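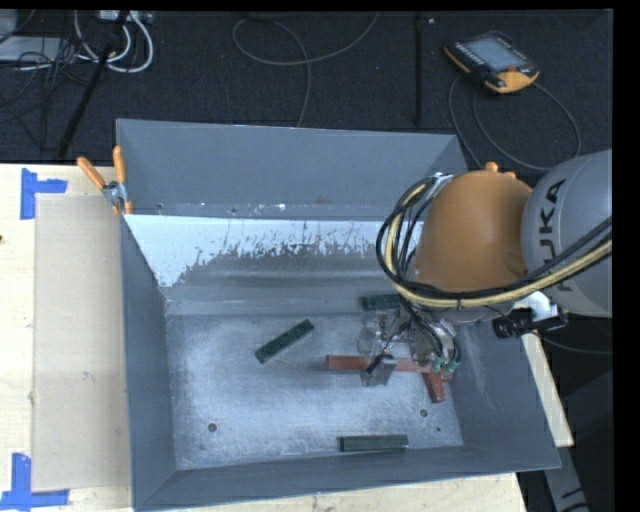 Green and reddish-brown blocks in the grey metal bin

Grornlow Allotment Society, minutes, 9/8/18

Minutes of the July meeting agreed. Water: the Ornis pump has failed again. Repair quoted at £40, a new one at £300 or more. Repair agreed.

Waiting list stands at 40. Plots 3 and 11 to be halved once cleared.
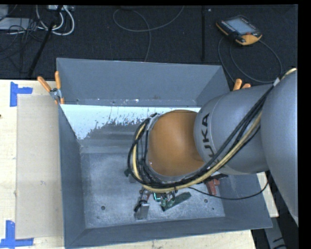 Sabina Hrnčiar asked that tenants get a month's notice before any plot is halved. Agreed. Cyprian Głowacki to write to both.

Hedge cutting held over to next meeting.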